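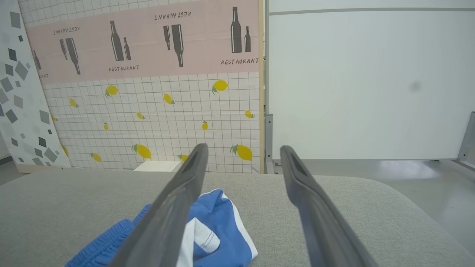
A wrist camera's view of the Cirnel gripper over a blue garment, with the restaurant backdrop behind.

The Farina set is a collection of demonstrations for teaching robot arms to handle clothing, gathered by Gamisent at its Saltmont workshop from January on. An operator steers the gripper by hand through each attempt while a wrist camera records. The set holds 282 hours of this, much of it spent on sleeves.

Printed panels are swapped between sessions so that the learning system does not come to believe that shorts exist only near lemons. An early version, trained against 3 backdrops, is said to have believed something close to it.

Failed attempts are kept and labeled. They make up nearly 800 of the first 1000 entries, a share the project's notes call "informative."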